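The Box on the Desk

I have lived in the same apartment for 6 years and I have never once thrown away a shoebox. I know, I know! My sister finds this hilarious. But a good shoebox is free, it stacks, it has a lid, and it never minds what you put in it.

It started with receipts. Then came birthday cards, spare keys and chargers for phones I don't own anymore (two of them from a trip to Clamonau). By April the closet was full, so the boxes moved out to where I work, and that's when I got fussy about color. Plain brown ones make a desk look like a mailroom. A pink one looks like you meant it!

I did try the proper kind. Hostier makes a lovely linen set, and I bought the small one and sent it back within a week - too shallow for a stack of postcards. My cardboard can get scuffed along the lid and I don't care a bit. I write what's inside on a slip of paper, tuck it under the lid and get on with my day.

Pale wood, with pink cardboard in the first and last: 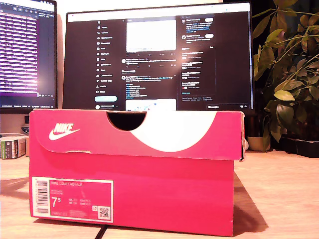
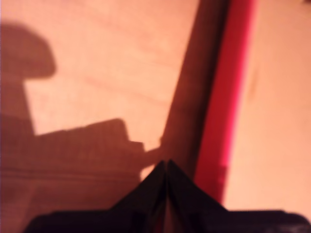
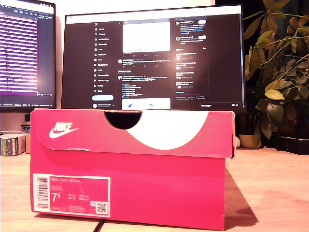
Joana Correia wrote in to say she gave up on shoeboxes after a damp winter in Kemeys, when the bottoms went soft and took 200 family photos with them. She keeps paper in tins now, and uses the boxes for yarn.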